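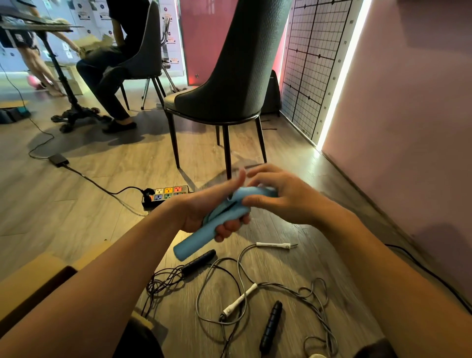 Two hands, one soft blue tube, and a lot of skipping rope cord on the floor.

We use cookies to remember your reading level. By staying on this site you agree to our cookie policy.

Should You Buy a Robot to Do It?
By Mareike Wiegand | Updated February 28, 2019

Have a look at what the right hand is doing. It is pinching a loose flap of the blue stuff and folding it back. The left hand holds the tube from underneath, with the thumb on top. You could do that while talking to your mum about dinner.

Now imagine you are the person in charge of the money at a sports club, and someone rings you up to sell you a robot that will pack away the gear. It will never get bored, they tell you. It will pay for itself! Should you say yes?

Maybe. But you should ask a lot of questions first, and you should keep your wallet in your pocket while you ask them.

What is hard about soft things?

Robots are good at jobs where everything is the same shape and in the same spot every time. A metal block is easy. It stays a block when you squeeze it.

Soft things bend. They crease in a new place each time you pick them up, so the robot has to look again and change its plan. Cords are worse. Look at the floor under the hands, where grey cable loops over itself between the handles. Which bit belongs to which handle? You might have to tug on one to find out, and so would a robot, only slower.

So when a seller shows you a video of a robot packing a box, check what is going into the box. If it is all neat little blocks, you have learned that the robot can pack neat little blocks.

What does it cost?

Let's pretend the Plamgate Junior Sports Club asks for prices on a small robot arm. Two companies write back.

Fleler wants $2,332, and delivery is free.

Herka wants $2,265, but delivery is another $100.

Herka looks cheaper, doesn't it? Get a pencil. $2,265 plus $100 is $2,365. That is $33 more than Fleler. The big number at the top of the page was the lower one, and the bill was the higher one. Grown-ups get caught by this all the time – I have been caught by it buying a fridge.

And you aren't finished. Neither price includes:

- a gripper (the part that works as a hand)
- a camera, so the arm can find things
- a sturdy table to bolt it to
- somebody's time to set it up and teach it the job
- repairs after the warranty runs out

A warranty is a promise to fix something for free for a set time. If the warranty lasts two years, ask what happens in year three. Sellers tend to mumble at that part.

How do you make a budget?

A budget is a plan for money. Write down everything you will have to pay, including the dull things like screws and power boards. Then write down what the job costs you now. If two kids tidy the gear in ten minutes after training, and they do it for an orange quarter each, the robot has a very tough rival.

Eckhard Fröhlich used to buy machines for a factory, and I asked him what he would tell a kid. "Make them bring it to your place," he said. "Give it your own mess. If they only want to show it in their place with their mess, go home."

I like that advice. You can use it for remote-control cars, too.

Are robots ever worth it?

Sure. Some jobs are heavy, hot or dangerous, or have to be done thousands of times the same way. A robot that saves someone's back is worth a lot. I'm still waiting to meet one I would trust with a pile of skipping ropes, and I would want to see it done twice.

Try it yourself

Put on a pair of thick oven mitts. Ask someone to tangle two skipping ropes for you, then pull a long sock halfway inside out. Sort it all out with the mitts on. How long did you take? Would you pay $2,332 for a helper that was slower?

Words to know

Quote: a price a company offers you before you buy.
Gripper: the part of a robot that grabs things.
Running costs: money you keep paying after you have bought something.

More to read
What Is a Warranty, and Why Is It So Boring?
Why Knots Happen
Sieglinde Görtz Answers Your Money Questions
How to Read a Price Tag
Can a Robot Tie a Shoelace?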